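Vonmont Publishes First Kitchen Chore Results for Denden Arm

Tabletop tidying is within reach, the company says; unattended work in a home is not

April. Vonmont today released results from a 14-week study of how well its Denden robot arm handles small kitchen chores. The arm was given 152 tasks at a fixed table, such as moving toy food into a bowl or picking up a colander. Each task was stated in one plain sentence, and a person stood by with a stop button.
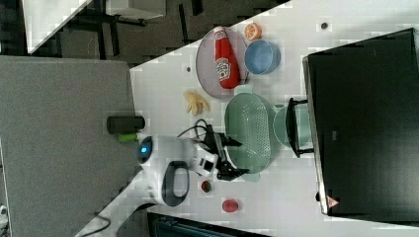
What was measured

A task counted as done only if the named item ended up where the instruction put it and nothing else was knocked over. The time limit was 60 seconds. Denden completed more than half of the tasks under those rules. Most failures came from poor grips on thin rims and from items placed close together.
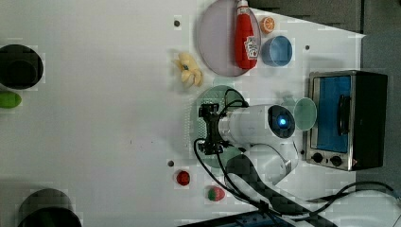

Results also varied with the wording of the instruction. Shin, the planning software that runs the arm, did better with a single object and a single target than with two-part requests. Nine tasks were dropped from the count after a cable fault.

"A person clears a table without thinking about the order," said Märta Björklund, who led the study. "The arm still has to be told, and it is slow."

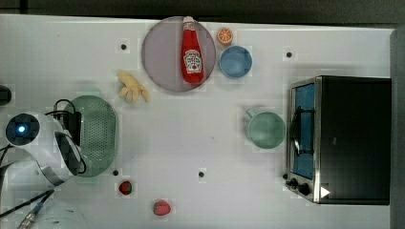 Vonmont does not plan to sell Denden for home use on the basis of this study. Plates remain a weak point, and more so when something is resting on them. With a ketchup bottle lying across the plate, the bottle has to be lifted off and set down before the plate can move, and Shin often skipped that step.

The next round will be run with Ludora, a maker of shop fittings, and will cover shelf restocking. "We want failure rates before we talk about dates," said Deirdre Buckley, head of testing at Vonmont.

The full task list and scoring rules are available from the Vonmont press office on request.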